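3.2 Surface pattern and perceived cleanliness

Participants rated 372 kitchen surfaces on a seven-point scale running from "very dirty" to "very clean." Each surface was shown for 900 ms, followed by a gray mask for 300 ms. Trials with no response were dropped before analysis. Plain surfaces served as the baseline. Patterned surfaces were grouped by vein contrast, following the coding scheme of Lysenko and Bilyk. 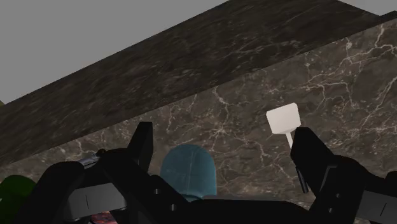 Figure 4. Rendered scene: brown marble with pale branching veins.

Ratings fell as vein contrast rose, and the effect held after mean brightness was entered as a covariate. Response times showed a different pattern. Median time was 410 ms for plain surfaces and did not differ reliably between the two patterned groups. We take this to mean that pattern shifts the criterion for judging a surface clean without making the judgment harder. Years of cooking experience, which predicted ratings in the Teltadell survey, had no effect in our sample.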